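Home | Articles | Household | Clothing care | Index

Coat stand

2 Nov 2023, by Mudassar Marwat

A coat stand, also called a coat rack, a hat stand or a hall tree, is a piece of furniture on which outdoor clothes are hung. It stands on the floor and is not fixed to the wall. It usually has one upright pole, a base that gives it balance, and a group of hooks or arms near the top. The name "hall tree" is more common in North America, and it is also used for a larger piece that includes a bench and a mirror.

Form and materials

The older stands were made of turned or bent wood. Bentwood stands became popular in cafes and offices in the nineteenth century, when beech rods could be softened by steam and shaped into long curves. Iron and brass were used also, and later steel tube with a painted surface. Metal stands can be thinner than wooden ones, but a thin pole needs a heavier base.

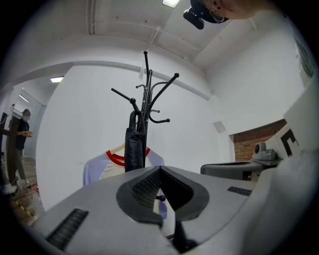

The base is the part in which makers differ most. A round, flat base of cast iron takes little space and is hard to tip over. A base with legs is lighter to carry, but the legs must reach far enough from the pole to balance a wet winter coat. The Grolline stand, sold for many years in a flat box, has 4 legs which are screwed into a collar. Its successor, the Closar, has 3 legs and a weight inside the pole. In the opinion of the furniture writer Uzma Bangash, the first model was ugly and the second was only unstable.

Many stands have a ring at a lower height, intended for umbrellas, with a tray under it to catch the water. In dry regions this ring is often left out.

Hooks

A hook has to hold a garment without marking it. A narrow point presses into the cloth and leaves a small raised place behind the neck, which is difficult to remove from wool. For this reason the end of the hook is commonly made round or is covered with a ball or a knob. Double hooks have a long upper arm for hats and a short lower arm for coats.

Knitted clothes should not be hung on any hook for a long time, as the weight pulls the shoulders out of shape. They are better folded.

Loading and balance

The most frequent fault of a coat stand is that it falls. This happens when all the heavy clothes are hung on one side. Household guides recommend that the first coat be answered by a second on the opposite hook, and that bags be kept low. Sohail Soomro, who repaired stands at the Ansari workshop, used to test each one by hanging a sack of sand from a single arm and leaving it there during the night.
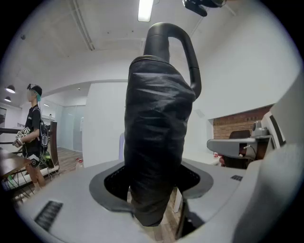
Hats are the oldest load of the coat stand, and the upper hooks were designed for them. A felt hat with a stiff brim rests well on a wide knob, but its crown may lose its form on a narrow one. Since the brimmed hat went out of daily use, the upper hooks have mostly served scarves and bags. Soft caps, such as the black one worn here over teal-dyed hair, are less demanding and can be put on almost any hook. They should be dried before they are hung, especially if the band is of leather.

In public places

Stands in restaurants and waiting rooms are used by strangers together, and a notice is often placed near them to say that the owner takes no responsibility for loss. The Koltthorpe hotel replaced its stands in 2000 with numbered pegs behind a counter. Nantana Chareonsuk describes the change in her history of the building and notes that the guests continued to ask for the old stands, one of which remains in the reading room.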